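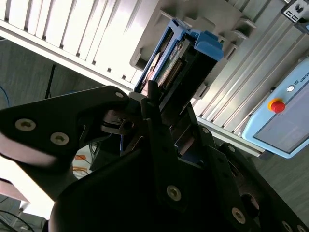 Bianka Juhász would have put her money on the latch. She had come up to the Hulbridge open day in March with a carload of people from a records storage firm, and within a few minutes of reaching the drive bay she was telling anyone beside her that pulling a disk out was the easy part, and that she'd like to see the arm cope with a handle that had been slammed shut by someone in a hurry.

It was a fair point, and Meron Woldegiorgis agreed with it. He runs the Sturnano project, which is trying to get a robot arm to handle hard drives in their caddies without a person standing over it. The caddies are blue plastic with a chunky latch handle on one side. The enclosure they go into is grey and slotted, with guide rails that leave little room for a caddy that comes in crooked.

"People see a tray and a slot and think it's a drawer," Woldegiorgis said. "A drawer has weight behind it. With these you're holding a light plastic thing by its edges, with a bare circuit board right next to your fingers."

Hulbridge is an industrial estate unit with a roller door, a mezzanine office and an urn that took most of the morning to boil. Doors opened at 9 am. Visitors signed a sheet, were given a lanyard and a photocopied map, and were asked to keep behind the yellow tape. By mid-morning the tape had been moved back twice.

The arm is fitted with a black gripper made of flat plates screwed together, with paired fingers that work at the mouth of the caddy. The screws are ordinary hex-socket ones, and Esperanza Schumacher, who designed the fingers, is pleased about that. An earlier set was a single machined piece, and when a tip chipped the whole lot had to be sent away. Now she changes a plate on the bench with an Allen key and has the arm going again before lunch.

Her talk was the best attended of the day. She passed a worn fingertip around the crowd and explained that most of her work had gone into the last few millimetres of travel. Push too early and the caddy rides up on one rail. Push too late and the arm has already decided it has arrived. The software, called Wivari, watches the force at the wrist and backs off when it climbs faster than expected, then tries again from a slightly different angle.

The team had been keeping a tally in the weeks before the open day. Out of 488 attempts at a full swap, 428 were finished without anyone stepping in. Schumacher wrote both numbers on the whiteboard and left them there. Asked about the ones that didn't make it, she said a good share were latches, and Juhász, by then sitting in the front row, nodded.

The rest were a mixed bag. Some were drives whose labels had lifted and caught on a rail. Some were put down to cables on the floor being shifted between sessions, which nudged the stand the enclosure sits on. Woldegiorgis would like the stand bolted down. The landlord has views on holes in the concrete.

Not everyone was convinced. Arvid Granström, who spent 3 decades looking after machine rooms before he retired, asked what the arm did that a junior tech with a trolley couldn't. Woldegiorgis said that on a good day the junior tech was quicker, and would be for a while yet. What he is after is the work at two in the morning, in buildings where the nearest tech is an hour's drive off. Granström said he'd done plenty of those drives and hit a roo on one of them, and he stayed for the second demonstration.

That one began at 2 pm and had a hitch. The arm stopped partway through an insertion and the teach pendant started beeping. Natanael Caldeira, who had the pendant, read the message out to the room, cleared it and jogged the arm back by hand. The fault was a force limit he had lowered that morning with visitors in mind. He set it where it usually sits, asked the front row to shuffle back a bit, and the next caddy went home with a click you could hear over the extraction fan.

Caldeira also let a few people have a go at the jogging controls, at a crawl and with his own hand near the red stop button. A boy in a school jumper turned out to be better at it than most of the adults. Juhász had a turn as well and took the gripper within a finger's width of the enclosure before handing the pendant back.

Sturnano's next step is a trial with Nambiar, a hosting company that has offered a rack in a back room. The arm will work on retired drives at first, so a dropped one costs nothing but the sweeping up. Woldegiorgis expects to learn more there in a fortnight than in months at Hulbridge – the lighting is worse, the aisle is narrow and the caddies have been handled by all sorts.

Juhász left him with a bag of them from her own store, latches stiff with age. Schumacher had one clamped in the bench vice before the chairs were stacked.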